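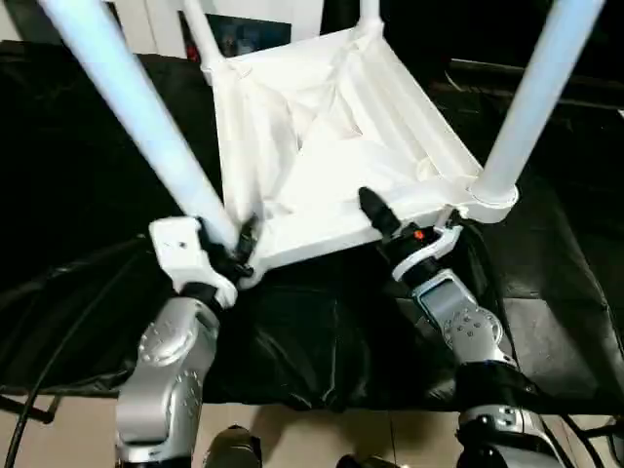 2021-05-10, Grudora bench, stool handling

Right arm dropped out in the middle of a two-arm hold again. Same symptom as in January: joint 6 reports over-torque, the Ullano controller cuts drive to that arm only, and the left arm carries on as if it still had a partner. The stool twisted in the left gripper before I got to the stop button. No damage to the arm that I can find. Finger pads on the left side are scuffed and want changing.

Log has the fault at cycle 394, code 1948. The Simiyu manual lists that code as "external load", so no help.
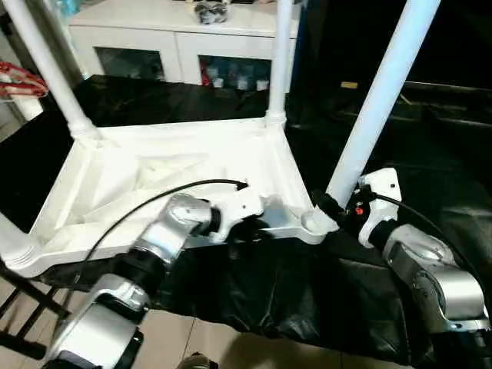 My first guess was payload, but the stool is well under the limit for one arm, never mind two. I now think the arms are fighting each other. Both are in stiff position mode, and with the left gripper on the near edge of the frame and the right one at the base of a leg, any small error between the two base calibrations goes straight into the wrists. There's nothing in that moulding to give. Checked the calibration against the Nadar plate and the right base is out by around 2 mm.
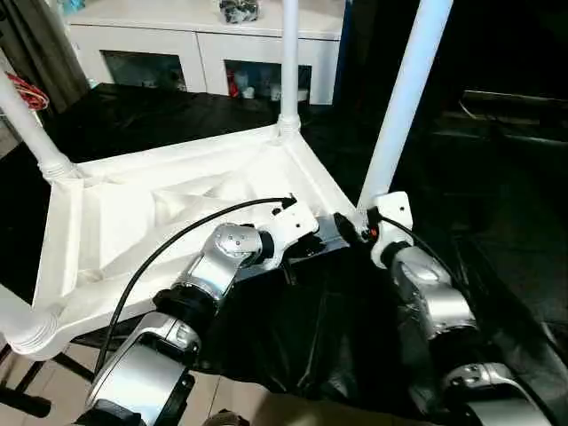
Stool upside down, legs up, black sheet underneath.

Second thing, and the one I care about more: a fault on one arm has to stop both. I had assumed the link was set up when we moved the controllers over. It wasn't. The fault output from the right controller goes to the logger and nowhere else. Until that is wired into the stop chain, please don't run two-arm jobs without someone at the button, and keep hands away from the stool while drive is on.

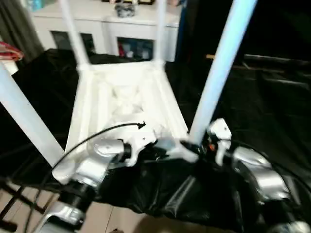
The left side needs the same check, as I have only traced the right. Drawing in the folder is out of date, so go by the terminal numbers.

To do:
Redo right base calibration, then repeat the hold at low speed.
Try soft mode on the right arm with the left kept stiff.
Wire both fault outputs into the stop chain and test by pulling each one.
New finger pads, left gripper.

Drive key is in the drawer. Leave it there until the wiring is done.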